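Visit report, Group 2
Students: Habibur Bepari and Ismael Mendonça
Date: 2023-10-03

## Purpose of the visit

Our course asks each group to see an automated workplace before the final project starts in February. We chose the open day of the Vikell laboratory in Brenodley, where a robot arm moves plastic blocks on a wooden board.

## What we saw

The demonstration took 33 minutes, with time for questions. The engineer first explained the safety zone, and then how the arm gets its instructions. A visitor names a shape and a color, and the program must choose the correct block.

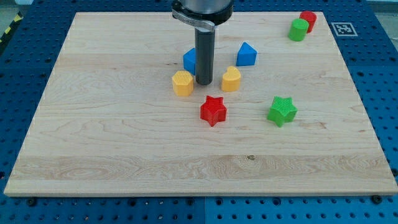

We asked why they work with such simple objects. The answer was that color alone is not enough — two blocks can be both blue and still have different forms, so the program has to compare the outline also. The laboratory has recorded up to 2,000 trials for this task, and the failed ones are kept too.

## What we will use

For our own project we want to copy the idea of a fixed board, because then the positions are easier to repeat. Habibur will write the part about color, and Ismael the part about shape. We still need to ask the laboratory how often they calibrate the arm.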